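# Small appliances along the back of the worktop: keep them out or put them away?

**pebbledash_pie** · 8:15 pm

Evening all! I've finally got worktops I like looking at and I'm determined not to bury them. We moved over to Clirnville in January, and the kitchen came with a lovely long run of worktop and hardly any cupboards. Two base units, one of which is mostly pipes.

So the question is the usual one. Do you line everything up along the back and work in front of it, or do you hide the lot and lift things out when you want them? At the moment I've got a kettle, a toaster, a slow cooker and a stand mixer that weighs as much as a small dog, and they've all ended up in different corners. I make bread twice a week and keep having to shuffle things about with floury hands.

Would love to hear what you all do, and see it if you're willing!

---

**onionskins** · 8:31 pm

Back row, every time! I tried the hiding method for a whole winter and I simply stopped making toast. If the toaster lives behind the colander and the big pan, you eat cereal.

My rule is that anything used daily gets a place on the worktop and anything weekly goes in a cupboard at waist height. Your stand mixer breaks the rule because of the weight, so I'd leave it out and give it the corner.

---

**Tallboy_Tess** · 8:44 pm

Going to disagree with onionskins, cheerfully. A back row is a crumb farm. You wipe in front of it, you think the kitchen's clean, and then one day you pull the toaster forward and there's half a loaf behind it.

I keep the kettle out and that is all. Everything else is in a tall larder unit I got second-hand from Manolakis, the salvage yard out past the ring road. It was £249 with the shelves, and I'd pay it again tomorrow. It has swallowed the lot, and I can roll pastry from one end of the worktop to the other, which makes me happier than it should.

---

**onionskins** · 8:52 pm

But Tess, you've got a tall larder unit! pebbledash has two cupboards and one is full of pipes!

---

**Tallboy_Tess** · 8:55 pm

Fair. Buy a tall larder unit, pebbledash.

---

**marrowfat** · 9:10 pm

I'm on the back row side, with one big condition: there has to be a proper board in front of it, and the board stays put. That was what changed things for me. When mine lived in a cupboard I'd chop on whatever was nearest, a plate, the bread bag, once an envelope. Now it's just there and I start cooking as soon as I walk in.

There's a green bucket up on the side as well. Blender base, then toaster, then toaster oven, and the board out in the middle where the light's good.
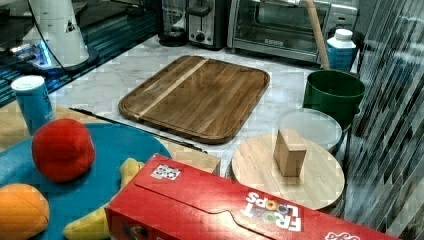
## Since three of you have asked about the board

**marrowfat** · 9:34 pm

Sorry for the shouty heading, I wanted it findable! It's by Gitska, a little workshop that does boards and rolling pins. I fell for the pale stripe going across it on the diagonal. The rest is a really rich brown, and the edge has a slightly raised rim, so I lose fewer peas to the floor than I used to.

Care is dead simple. I wash it by hand, stand it on its edge to dry, and rub in some food-safe oil when it starts looking thirsty. I do both sides, even the one that never gets used. Never the dishwasher, please, I beg you.

And on the order of things: blender on the far left because I only want it for soup and smoothies. The toaster and the toaster oven are neighbours because they're both bread business as far as I'm concerned.

---

**lidless_in_the_larder** · 9:41 pm

Ooh, that board is gorgeous, and I like it sitting at a bit of an angle. Mine's always skewed too, I think it's how my elbows work.

Can I ask about the round clear lid by the bucket though? I have a drawer with 38 lids in it (I counted for a decluttering challenge) and I swear none of them fit anything I own.

---

**marrowfat** · 9:48 pm

Ha! Couldn't tell you which tub it belongs to. You're welcome to it, make it 39.

---

**Tallboy_Tess** · 9:57 pm

It's a very handsome board and I still want to know what's behind that toaster.

One serious thing, pebbledash, before you copy any of us. Check the booklet for anything that gets hot. Toaster ovens especially can want a fair gap at the back and sides, and some want clear space above too. If you've got wall cupboards hanging low over the worktop, measure first.

---

**onionskins** · 10:02 pm

Agree with Tess on that, mark your calendars. Also look at where your sockets are. I planned a whole beautiful row once and the only double socket was at the opposite end from the kettle.

---

**kneadful_things** · 10:16 pm

Bread person here! I'd split the worktop by job and forget about the wall altogether. Mixer, flour, scales and tin at one end, kettle and toaster at the other, bare stretch between for kneading. My flour is in a Vomard crock with a wooden lid and I love it to bits, it holds enough for a fortnight of loaves.

I bake on a 2,000 watt countertop oven, and that lives at the bread end as well, pulled forward with plenty of air round it.

The slow cooker can go on top of the fridge or in the pipes cupboard if it'll squeeze in. You don't need it every day.

---

**pebbledash_pie** · 10:29 pm

You're all brilliant, thank you! I've just been in there in my slippers moving things about. Mixer's in the corner, kettle and toaster are down by the window together, and the slow cooker does fit in with the pipes if I take its lid off and turn it upside down.

I've got a clear stretch in the middle now and I'm off to look at boards. Tess, I promise to pull the toaster out on bin day and wipe behind it.

---

**Tallboy_Tess** · 10:33 pm

I'll be asking.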